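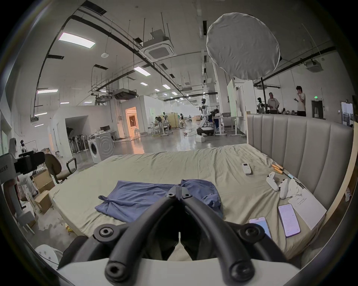 2 min read

June 30, 2026 – bed clearing task, student project notebook

Moved on from the flat table to the bed today. Same gripper, same two black fingers. The sheet is the green one, left wrinkled on purpose. Blue shirt toward the front, then the small stuff behind it and off to the right: remote, the two orange-handled tools, both game controllers, the phones, a sheet of paper and a tissue. We want the shirt picked up first and the rest left where it is.

Total in the Flivodine folder is now 307 demonstrations for this task. The older table set has 1813 and stays in its own folder. Please don't merge them. The file names overlap and the script will write over whatever it finds.

Things that went wrong:

The fingers pinch the sheet along with the shirt when we come in too low. Coming in at a slant and closing on a fold works better. Closing flat on a sleeve mostly gets us sheet.

Lost tracking twice when swinging toward the headboard. Desmet (our name for the tracking script) logs error 2043 and then keeps recording as if all is well, so check the log before you save. I threw out both runs.

The tissue gets dragged by almost anything. I counted a run as good if it moved but stayed on the bed. We should agree on that before the Gerorska people look at the data, as they may want it stricter.

Settings: 30 frames a second, exposure locked. With auto exposure on, the white controllers washed out in the test clip and the shirt went nearly black. Finger screws checked before the first run and again at the end. The left one needed a quarter turn.

Flesham club meeting: we are asked to show one full clear of the bed by October. I think the shirt is fine by then. The paper I'm less sure of – it lies flat and the fingertips slide over it. Could try pushing it to the edge of the mattress and gripping it there.

Next session:
Shirt in a different fold each run
Swap the two phones' places
Try softer fingertip pads on the paper
Fix Desmet so it stops on 2043

Battery pack is on charge. Spare cable is back in the drawer, labeled this time.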